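Computer Lab Safety Check, Langat Building
Digital Media and Web Design classes
Checked 2018-02-09

1. Exits and aisles
OK. Bags were in the aisle by row 4. Moved.

2. Power strips
Needs work. Two strips are plugged into each other behind the Nostard scanner. Separate them before the next video editing class.

3. Screens and chairs
OK. One chair will not lock at height. Tagged.

4. Cables
Needs work. Tape is lifting near the Enska printer.

5. Work tables
OK. No cracks or sharp edges. Wipe down after each class. 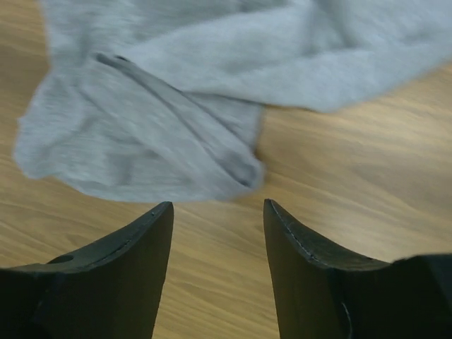
6. Studio lights
Not checked. The Gostinell stands were out on loan. Check when returned.

7. Fire extinguisher
OK. Tag is good through September.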